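# Aligning a fixed camera and a wrist camera with marker cubes

In this tutorial I explain how to put two video streams and two glove streams on one timeline, and how to bring the hand poses into one coordinate system. I use our tool Morkero, but the steps are the same if you write your own scripts. You need Python, a calibrated fixed camera, and one recording with both hands visible at the start.

Begin with the fixed view. The table should fill the middle, and both cubes should show when the arms reach forward.

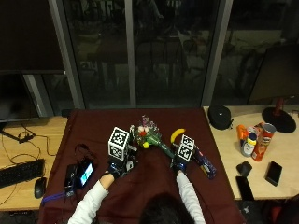

**Part 1: Detection and time**

Run the detector on the fixed view first:

```
morkero detect --view fixed --cubes left,right --out poses.json
```

Each cube has its own file with the face size and the marker IDs. Please measure the cubes separately. Our left one is larger than the right one, and in my first version I used one size for both. The left hand was then placed too close to the camera, and I searched for the mistake in the wrong place for a long time.

Now find the time offset. Ask the operator to make one quick lift of the hand before the task. This gives a clear peak in the cube speed and also in the wrist image motion.

```
morkero sync --ref fixed --move wrist --window 300
```

The window is in frames. If the two peaks are outside of it, the command stops with an error and does not write a file.

The wrist camera needs the fisheye model. With the normal pinhole model the optimizer still gives you a number, but straight edges near the border will stay bent after correction.

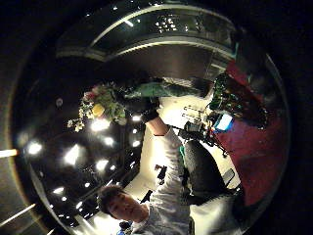
*Wrist view before undistortion, with the gloved hand and the flowers inside the image circle.*

Set a circular mask before you estimate image motion, so that the black corners are not used. I also mask ceiling lamps. They are strong features, but they are far away, and the tracker prefers them to the objects near the hand.

```
mask:
 circle: auto
 bright_spots: true
fisheye:
 max_iter: 3000
```

## Part 2: Filtering the poses

A cube pose can flip when only one face is seen well.

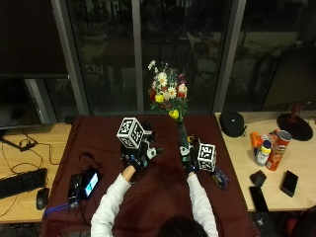
The filter in Morkero compares every new pose with the last accepted one, and rejects it if the rotation is too large for one step. You can make this filter less strict when more faces are available. The left cube is tilted so that two faces show clearly, and a frame like this is a good place to initialize the track. Start from it and run the filter in both directions:

```
morkero smooth poses.json --init-frame 42 --both-ways
```

Replace 42 with the frame number of your own good view. Do not smooth across gaps longer than 33 frames. For such gaps I keep the values empty, and the planner must decide what to do with them. Mathis Chauvin prefers to fill them from the finger data. I tried this for grasps and it was acceptable, but for wrist position I do not recommend it.

## Part 3: Checking close views

The last check is for frames where one soft object covers a large part of the wrist view.

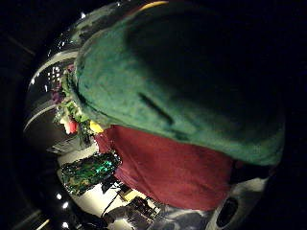
**Girish Mathur**
Perception software, Skatevgate

In such a frame the green plush surface gives few stable corners. The sequins have the opposite problem, with many small corners that change when the light angle changes. Lower the weight of both regions and let the cube track from the fixed camera lead:

```
morkero fuse --prior fixed --low-texture 0.2 --sparkle 0.1
```

Open the result in the viewer and move slowly through the grasp. If the hand jumps at the moment of contact, go back to the time offset first. In my experience the fusion weights are seldom guilty.

The export format for the Zevau planner is described on a separate page by Eleri Prydderch.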